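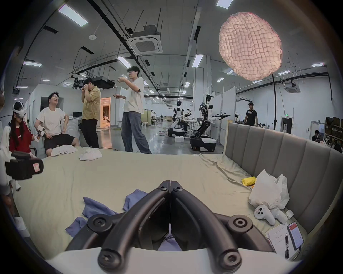

Inger Hjaltadóttir wants to know which printer you are using before she says anything about the colours, and whether they sent you a wet proof or only a PDF.

Vilhjálmur Brøndum
Posted 3/15/20

Inger, only a PDF so far. To repeat the problem for everyone else: we are doing new tea cartons for Frade, 2 flavours, first run of 3000. The logo is a dark green and I set it as a spot colour. The printer quoted for four-colour only and says the green will come out "close enough". The old cartons were done in spot and the client has nearly 1000 of them left, so both will sit on the same shelf. Do I push for the spot ink or let it go?

Inger Hjaltadóttir

Push for it. Dark greens go brown or grey in four-colour, more so on uncoated board. Ask for the price of a fifth ink on that run. We paid 238 extra on the Esiter boxes and the client agreed to it the same day. If they still say no, get a printed proof on the real board and hold it next to an old carton in daylight. Have the client sign the proof.

Aksel Overgaard

just change the green a bit, customers won't notice

Adaeze Ibrahim

I wouldn't change the green without asking Frade first. Also check the flavour name on the side panel. If it is small type in the same green, four-colour can make the edges look fuzzy. Black would be safer there. Does the board have a varnish? That will darken it again.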